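2025-08-20

Gripper day again! I finally got to put the two hand-held sets side by side, the Prokia pair and the older Grestevik pair, and my wrists are feeling it tonight. I started with the Grestevik ones because I know them so well, then swapped over after lunch and did the same desk work all over again. The marker cubes on top make you hold your elbows funny for the first few minutes, and then you sort of forget (until you bump one on something).

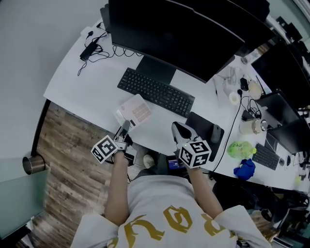

I like the Prokia trigger a lot more. It's lighter, and I can stop halfway through a squeeze without my hand shaking. The Grestevik still wins on grip for flat stuff, though - paper is a pain with either one, but less of a pain with that. I wanted 200 tries on each and got there with the first pair, then gave up early on the second so I could look at the wide-angle footage.
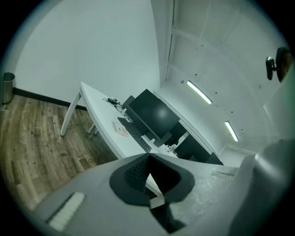 Glare is my big worry there. I want to try a lower exposure tomorrow before I blame the lens. The Brurngate camera costs 398 and I'm really tempted, but I promised myself no more shopping until December, so we'll see! Must charge both sets before bed.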